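Tririco Home Tasks: Frequently Asked Questions for Contributors

This page covers the questions we get most from people recording household tasks for Tririco. If you are new, read it through once before your first session. If you have recorded with us before, check the sections on clothing and on retakes, which were rewritten in July.

What is Tririco collecting?

Short recordings of people doing ordinary chores at home with a pair of hand-held grippers. Each recording is one example. The learning system is trained on many examples of the same chore done in many different homes, so that it does not come to depend on one table, one bed or one kind of light.

How many recordings are there so far?

The current release has 3,914 accepted recordings. Of those, 458 are clothing tasks done on a bed. That is the group we most want to grow, and it is where new contributors are usually placed first.

Do I need any experience?

No. You need a home, a stable internet connection for uploads and enough patience to fold the same shirt many times. Contributors near Kirkham and Haverford can pick up a kit in person. Everyone else gets one by mail, with a return label in the box.

Should I tidy the room first?

Clear enough floor to walk safely and leave the rest. We want rooms the way people live in them. Put away anything private, though: mail, family photos, medicine, screens that are switched on. Reviewers reject a recording if a name or address can be read in it.

Does the bed have to be made?

The part you work on should be flat and clear. Pillows and quilts can stay if they are pushed to the head of the bed. Any color of sheet is fine, and so are patterns. Please do not change the bedding in the middle of a set.

How do I hold clothing at the start of a recording?

Take one edge in each gripper before you begin the fold. For anything with a waistband, hold the band itself and not the cloth below it. Denim is stiff enough that a shallow pinch will slip, so let the jaws close well over the seam.

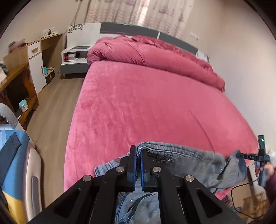 Keep both grippers low and move them at the speed you would use with your own fingers, or a little slower. Stretch the band between them until it is straight, then lay the garment down in one motion. If a corner bunches up, fix it as part of the recording. A correction is useful to the system and you should not stop for it.

Which garments count?

Pants, shorts, skirts, shirts, sweaters, towels and pillowcases. Baby clothes are too small for the jaws. Anything with beads or long fringe tends to catch in the linkage — leave those out.

Can I use my hands to help?

Between recordings, yes. During a recording, only the grippers should touch the garment. If you grab it by hand, end the recording and mark it as a retake.

What counts as a retake?

Mark a recording as a retake if you touched the garment by hand, if someone walked through and interrupted you, or if a gripper lost its connection. A dropped garment is not a retake, as long as you pick it up with the grippers and finish the job. Please do not delete failed recordings yourself. The reviewers sort them, and some are kept in a separate set.

How long is a session?

A session is 30 recordings. You can split it over more than one sitting, but start each sitting with a fresh calibration. Most people find that their wrists get tired before they get bored, so take breaks.

Can two people record together?

Not in the clothing tasks. One person holds both grippers. The only two-person tasks at present are the ones listed under Skirkidwood in the app, which involve large sheets and have their own instructions.

Where should the cables go?

Keep them off the work surface and away from your feet. A little slack is fine. A cable lying across the garment will get dragged along with it, and the recording will probably be turned down.

What about daylight?

Curtains open or closed, both are fine. Just leave them as they are for the whole sitting, and avoid low sun shining straight at you.

When will I hear back?

Review takes 2 working days after the upload finishes. The app shows each recording as accepted, retake or query. A query means a reviewer has left a note, and you can answer it in the app.

Can I withdraw a recording later?

Yes, at any time before the next release is closed. Open the recording, choose Withdraw and confirm. Once a release has gone out we can remove the recording from later releases, but we cannot pull back copies that have already been shared.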